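버스 요금 인상에 항의, 브루스텍 시청 앞에서 사흘째 집회

2021년 4월 5일

브루스텍시가 시내버스 요금 인상을 발표한 뒤 시청 앞 광장에서 항의 집회가 사흘째 이어졌다. 월요일 오후에는 주민 225명이 모였다고 주최 측이 밝혔다. 경찰은 참가자를 212명으로 집계하였다. 두 숫자의 차이에 대하여 양쪽 모두 설명을 하지 않았다.

집회는 대체로 조용하게 진행되었다. 그러나 오후 늦게 일부 참가자들이 헤스네스 거리의 차도에 앉았고, 버스 노선 6개가 다른 길로 돌아서 운행하였다. 경찰은 차도에서 나오라는 방송을 여러 번 한 다음 3명을 연행하였다. 다친 사람은 없는 것으로 알려졌다.

시의 발표에 따르면 새 요금은 다음 달 첫날부터 적용된다. 시 교통과는 연료비와 정비 비용이 올랐기 때문에 인상을 더 미룰 수 없다고 설명하였다. 주민들은 시가 지난해 11월 공청회에서 요금을 그대로 두겠다고 약속하였다고 주장한다. 교통과는 그 자리에서 나온 말은 약속이 아니고 당시의 계획이었다고 답하였다. 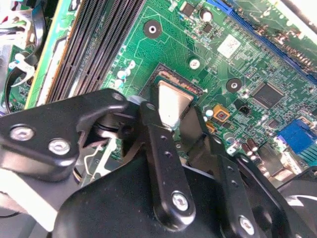
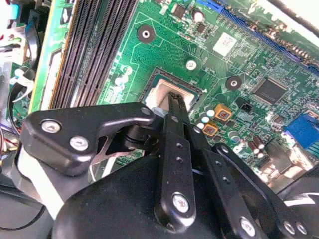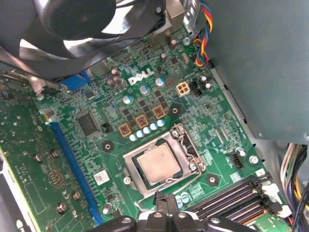
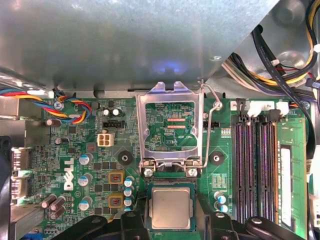 아미룰 위비소노 씨는 시가 공청회의 기록을 먼저 공개하여야 한다고 말하였다. 기록을 읽으면 누구의 말이 맞는지 주민들이 스스로 판단할 수 있다는 것이다. 그는 요금이 조금 오르는 것은 받아들일 수 있지만, 아침에 두 번 갈아타는 사람에게 매번 새로 요금을 받는 것은 받아들이기 어렵다고 덧붙였다.

시의회는 수요일에 임시 회의를 열고 이 문제를 다룰 예정이다. 타비르 파라차 의원은 환승 할인을 다시 도입하는 수정안을 제출하였다. 의회 안에서 이 수정안에 찬성하는 의원이 얼마나 되는지는 아직 분명하지 않다. 주최 측은 회의가 끝날 때까지 매일 오후 광장에 모이겠다고 하였으며, 바시슈트 지역의 주민 모임도 화요일부터 집회에 참가한다고 알렸다.

연행된 사람들은 월요일 밤에 모두 풀려났다.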